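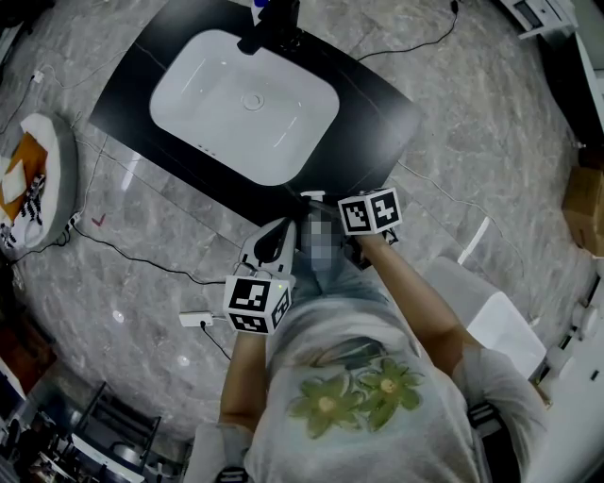
Call for participants: good practice rules for hand-held gripper recording

Trernaleo is looking for 17 people to take part in a working group on good practice for recording household tasks with hand-held grippers. The group will test, correct and finish a draft set of rules that our recording sites have used in different versions until now. We want one version that a new operator can read before a first shift and that a site lead can check a room against.

The draft is called the Grilton rules. It has 86 clauses, and we expect to drop or merge a good number of them. It covers four areas:

Floor and cables. Where power cords and adapters may lie, which walking paths stay clear, how floor marks are used, and who checks the room before a session starts.

Equipment on the body. Fit of straps and bands, weight carried on the head and forearms, length of a recording block, and breaks.

Markers and grippers. Cleaning and checking marker cubes, what to do when a marker is scratched or comes loose, and when a recording has to be thrown out.

Privacy. Blurring of faces, consent forms, personal items left in the room, and how a person withdraws recordings after the fact.

Who we are looking for

At least half of the places are for operators, meaning people who do the recording themselves. You should have completed 80 or more hours with hand-held grippers at any site, ours or another company's. Kitchen and bathroom tasks are of most interest, as the draft is weakest on work at sinks and counters.

The other places are for site leads, safety staff, and people who work with the recordings later on and know which faults cost the most time. You do not need experience writing standards. You do need to be able to say what happens on a normal working day, including the parts where the current rules are ignored.

You must be 18 or older and able to take part in meetings in English. Written comments may be sent in any language.

What the work involves

There are four online meetings of two hours each and one session on site at our Jodomska rooms. At the session, participants work in pairs through the draft at a mock kitchen counter. One person carries out the task with two grippers and the other marks each clause as workable, unclear or not needed. Pairs then switch. Between meetings, expect two or three hours of reading and comments.

The last meeting is in November. Operators have the same vote as everyone else, and a clause on body equipment cannot be adopted if most of the operators vote against it.

Pay and expenses

Each participant receives 3000 dollars, paid in two parts – half after the on-site session and half after the last meeting. Travel and one night of lodging are paid separately. If your employer does not allow you to accept the fee, tell us and we will leave it out of your agreement.

How to apply

Send one page saying what work you do, how long you have done it, and one rule you would add, change or remove. Please do not send recordings or pictures from another company's site. Applications are open until February 12, 2025, and are read by Joana Calado and Bjarke Gunnlaugsson. Everyone who applies gets an answer.

Questions about the draft go to Ea Brøndum, questions about pay and travel to Ilham Harahap. Both can be reached through the contact form on this site. Choose "Grilton rules" as the subject.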